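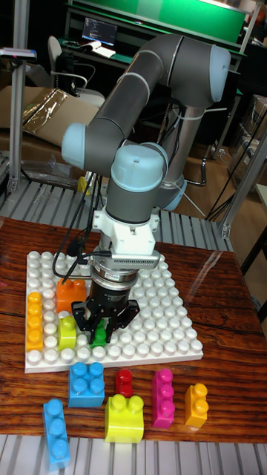 From: Bohdan Tymoshchuk
To: the automation list
Subject: Re: Kunska open day, anyone going?

Back from it. I stayed for both of the afternoon runs and I have less to report than I hoped, so take this as one person's notes.

On the earlier thread, Rahman wrote:

> I hear Skurnetti will be showing the block cell at Kunska in February.
> They claim 2,767 placements with the same program and no one touching
> the arm. If that holds up, it answers most of what we argued over last
> fall. Somebody please go and ask how they count.

I asked how they count. A placement is logged when the gripper opens over the baseplate. It is not logged on whether the block is seated on the studs. Those are two different numbers, and the second one does not exist, or at least the young man at the table didn't have it and didn't know who would.

The setup itself is tidy enough. Six-axis arm, three-finger gripper, sensor on a bracket above the fingers, white studded plate on a table, and toy blocks both on the plate and beside it. I have no quarrel with toy blocks. They are cheap and they show you quickly when something is off by a hair. But the table top is glossy varnished wood that throws the light back at you, and I wanted to know if that bothers the sensor. The answer was that it was "handled in software." Maybe so. I would have liked to see them move a lamp.

In the first run it put down three blocks and then stopped while someone typed at the desk. We were told this was planned. The second run was longer and went better, and I will say the approach to the plate was smooth. The fingers are big next to a two-stud block, though. With neighbors on both sides I don't see where they go, and every block I saw placed had open plate around it. I asked for one to be set tight against another and was told that is coming with the next Clemura release -- no date.

Cycle time on the handout is 155 seconds for a short build. I didn't time it, so I can't tell you if it's honest. The handout also says 830 hours of running, with nothing about how many of those were in a simulator.

Would I go again? If they publish a seated count, yes. I left my address and asked for the logs. If they come I will put them up where everyone can get at them.

Rahman, you also asked about parking. It's behind the building, and it was full by 2 p.m.

Bohdan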